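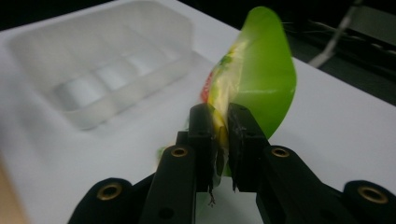

Home Kitchen Laundry Workshop Storage Search

Search tips Go

Keeping dry goods dry: closures, containers and shelf placement

Posted by Vikas Bansal, 10/02/2019

Dry food left open in a kitchen takes up water from the air until it is in balance with the room. Crackers and crisps soften first, because they are baked or fried to a very low moisture content and have a large surface for their weight. Flour and sugar change more slowly. Salt cakes. Dried beans and pasta are hardly affected over a few weeks.

The rate depends on three things you can alter: the size of the opening, the volume of air shut in with the food, and the humidity of the cupboard.

Closing a part-used bag

Most snack and cereal bags are a laminated film that holds back moisture well. Once opened, nearly all the leakage is at the mouth, so the film itself needs no help.

1. Shake the contents to the bottom.
2. Lay the bag flat and press the air out, working from the contents towards the mouth.
3. Crease the top edge straight across and fold it over in turns the width of a finger. Four turns is enough for most bags. Two will spring open.
4. Clip across the full width of the fold. A narrow clip in the middle leaves both corners open. On a wide bag use two clips.

Twisting the neck works on soft, thin bags such as bread bags. On stiffer film it makes small channels along the creases, and these let in air even when the tie is tight. Rubber bands have the same fault and perish after a year or so in a warm cupboard.

Sprung clothes pegs are acceptable as clips if the jaws are flat. Round-jawed pegs touch along a single line and the fold creeps out. Bulldog clips hold best but will cut thin film if they are dragged off sideways.

Heat sealing with an iron or hair tongs is sometimes suggested. The results are uneven, the film puckers, and the sole plate is difficult to clean afterwards. I do not recommend it.

Rigid containers

Choose a container close to the volume of the food. A 2000 ml tub holding a handful of oats shuts in a large amount of kitchen air each time it is opened. A 300 g pack of crackers is better left in its inner sleeve and placed inside the tub, which gives two barriers.

Check a lid seal as follows. Put a folded sheet of dry kitchen paper in the container, close it, and hold it upside down under a running cold tap for a slow count of ten. Dry the outside fully before opening. If the paper is damp, the seal is faulty or is not seated. Take the seal out, wash it, look for flour or crumbs in the groove, refit and repeat. The Goltano tubs I use needed this treatment after a few months. The Morsy ones have a moulded lid with no separate seal, and when they wear the whole lid has to be replaced.

Glass jars with screw lids are satisfactory if the liner inside the lid is intact. Do not store flour in a jar that has held pickles, as the liner keeps the smell.

Where to put them

Keep dry goods off the shelf above the kettle and away from the side of the dishwasher. I left a small humidity gauge in each of my cupboards for a week in March. The one over the kettle reached 70 per cent most mornings. The larder cupboard on the inside wall stayed well below that.

An outside wall is a poor choice in winter. Leave a finger's gap behind the containers so that air can move.

Restoring soft crackers

Spread them in a single layer on a baking tray and heat at a low oven setting for a few minutes. Cool completely before closing them up again. Do not do this with anything coated in chocolate or sugar. Food that smells stale or rancid has a fat problem, and heating will not correct it.

Related tips

Descaling a Trustdale kettle
Refitting Gurden cupboard hinges
Shelf liners that lie flat
Tip 314: labelling jars without residue
Cleaning door seals on a fridge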